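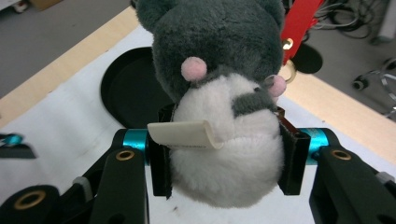

Last updated: January 20, 2026

FILOLIER LIBRARY OPENS NEW CHILDREN'S WING WITH A FULL SUMMER OF STORIES AHEAD

FILOLIER – The Filolier Public Library has opened the doors of its new children's wing, and the building has never been so lively! The wing adds a story room, a craft room and a long, sunny reading hall on the Stellevano Street side of the library, all on the ground floor and all free to use during regular library hours.

The project took 2 years from the first drawings to the last coat of paint. It was designed by Kobzar Architects, who kept the old brick wall of the original building and made it the back wall of the reading hall, so families walking in from the main desk pass straight from the old library into the new one.

"When I started here we held story time between the tax forms and the copy machine," said Qusai Kanaan, director of the library. "The kids sat on coats. They loved it anyway, and we loved having them, but I always hoped they'd get a room where they could be as loud as the book calls for. Now they've got one, and they are using it!"

The story room seats 70 and has a low, carpeted stage at one end. Story times for babies and toddlers will be held in the mornings, with an after-school read-aloud for older children. The first read-aloud is a chapter book picked by the children themselves, who dropped their votes into a box at the main desk all through the fall. A total of 544 ballots came in (several of them for books that haven't been written yet, which the staff would very much like to read).

Next door, the craft room has deep sinks, wide tables and a wall of cupboards stocked with paper, yarn, felt and paint. Children's librarian Osvaldo Queiroz will lead a bookmaking club there, open to ages seven and up. Members will fold, sew and cover their own small books, then fill them however they please. Finished books can be given a call number and a card pocket and placed on a special shelf in the reading hall, where other children can borrow them.

"I had a boy ask me if his book could have a due date," said Queiroz. "Of course it can. It's a library book. He wrote a story about a whale who drives the school bus, and I can't wait to stamp it."

The reading hall holds picture books, early readers, comics and a growing world languages section. Window seats run the length of the Stellevano Street side, with lamps for gray afternoons. The shelves are low enough for a kindergartner to reach the top row, and larger chairs are placed throughout for parents, grandparents and anyone else who ends up being read to.

The library has also brought back its popular Uruvov Puppet Theater series, named for the creek that runs behind the building. Shows will be held in the story room once a month, with a longer outdoor performance planned for June on the lawn by the creek. Bring a blanket!

A reading program for the summer will begin the same month, and 115 children are already on the early sign-up list. Families may join at any time, and there is no charge and no minimum number of books. Audiobooks count. So does reading to a younger brother or sister.

Seats for story time and puppet shows are first come, first served. Groups from schools and day care centers are asked to call ahead so that a time can be set aside for them. Library cards for children are free, and a parent or guardian can sign up for one at the main desk or at the new desk inside the wing.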